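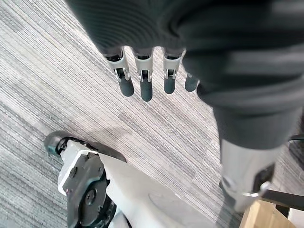
Rirkwood Records to release debut album by singer and songwriter Vitória Vilela in November

Rirkwood Records has confirmed that Tideline Office, the first full-length album by Vitória Vilela, will be released in November on vinyl, compact disc and all download and streaming services. The album contains ten songs and was produced by Itsuki Amano. A tour of small and mid-sized venues will follow, opening with a seated concert at the Hurutby, Ondon.

Vilela wrote all ten songs. Seven were composed at an upright piano and three on a nylon-strung guitar tuned a whole tone below standard pitch. The lyrics are in English apart from "Varanda", which is sung in Portuguese, and the second half of "Ferry Light", which moves between the two languages. The first single, "Lower Deck", is available from today. A second single, "Held Over", will follow before the album.

The album was recorded at Võ, a residential studio outside Ondon. Basic tracks were played live by a four-piece group, with voice and piano captured in the same pass wherever separation between microphones allowed. No click track was used on eight of the ten songs. The two exceptions, "Held Over" and "Mercator", include programmed percussion and were built up in layers over a fixed tempo.

The group consists of Vilela (voice, piano, guitar), Hưng Ngô (double bass, electric bass), Cường Dương (drums, percussion) and Amano (guitars, synthesiser). String parts for four songs were arranged by Ngô and performed by a quintet with two violas. These were recorded separately, in the larger of the two rooms at Võ, using a single stereo pair and one spot microphone on the cello.

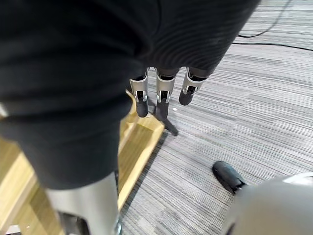 Mixing was carried out by Amano on an analogue desk and transferred to half-inch tape. The vinyl edition has been cut from the tape without a digital stage. The compact disc and streaming versions were made from a high-resolution transfer of the same tapes and have been mastered at a lower average level than Vilela's earlier releases. Running order is identical across formats. The total playing time is a little under 42 minutes, with a side break after "Varanda".

Vilela first came to notice with two self-released EPs, the second of which, Night Rates, was issued on cassette and later repressed by Rirkwood. She signed to the label after a support slot at the Hurutby. Two songs from Night Rates, "Mercator" and "Small Change", appear on the album in new arrangements. The original recordings will remain available.

"I had played most of these songs for a year before we recorded them, so the arrangements were settled," said Vilela. "The work at Võ was mainly about tempo. Several of them got slower. 'Small Change' got a good deal slower, and we dropped the last verse, as it no longer had anything to do."

Amano said: "Vitória sings behind the beat, and on the EPs that was partly hidden by the programming. We set the drums up close to the piano so that Cường could hear the voice in the room and follow it. There is some spill as a result. We kept it." 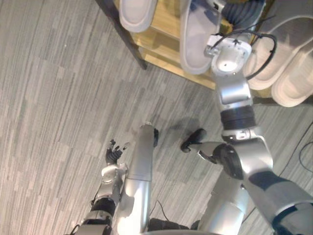 The first vinyl pressing is limited to 2000 copies on black 180-gram vinyl, each in a single sleeve with a printed inner carrying full lyrics and an English translation of "Varanda". Of these, 81 copies have been set aside as signed test pressings and will be sold only at the tour merchandise table. Test pressings are supplied in plain white sleeves and do not include the printed inner. A further pressing will be considered after the tour and will carry a different catalogue suffix.

The compact disc comes in a card wallet with the same lyrics and notes. Orders for both formats placed through the Rirkwood shop before release will include a download of "Lower Deck (Piano Version)", which does not appear on the album. The download code is sent by email when the order is dispatched.

The tour will use the four-piece group throughout. At the Hurutby they will be joined by the string quintet, and the album will be played in full and in order, followed by a short interval and a second set drawn from the EPs. The Hurutby has a seated capacity of 1608 for this configuration, with the upper balcony closed. Doors open at 7 pm and the performance begins at 8 pm. There is no support act on the opening night.

Sound for the tour will be handled by the Võ house team. The piano will be a touring upright in place of the venue instruments, in order to keep the tuning and action consistent from one night to the next.
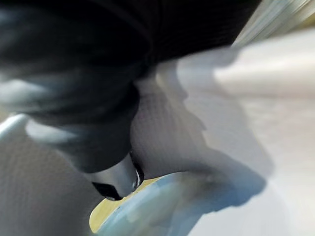
Ánh Ông said the label had planned the Hurutby date around the strings from the outset, and that the remaining concerts had been booked into rooms where the four-piece could play at a moderate level. Asked whether the quintet might appear elsewhere on the tour, Ông replied that one further date was under discussion and would be announced only when the players' availability was known.

Tickets for all dates go on general sale at 10 am on the first of the month before release. Members of the Rirkwood mailing list, which stands at 3270 subscribers, will receive a presale code one day earlier. Each code is valid for up to four tickets and can be used once. Wheelchair spaces and companion tickets can be booked through the individual venues and are not subject to the presale.

Track listing

Side A
Lower Deck
Mercator
Ferry Light
Cold Store
Varanda

Side B
Held Over
Small Change
The Surveyor's Daughter
Inventory
Tideline Office

Notes to editors

Vitória Vilela's first name and the title "Varanda" should be printed with the spelling and accents used in this release. The studio name Võ carries a tilde.

Advance streams of the album are available to accredited press and radio on request. Review copies on vinyl are limited and will be allocated in order of request. Interview time with Vilela and Amano is available in the two weeks before release, by telephone or in person at the Rirkwood office.

Press contact: Ánh Ông, Rirkwood Records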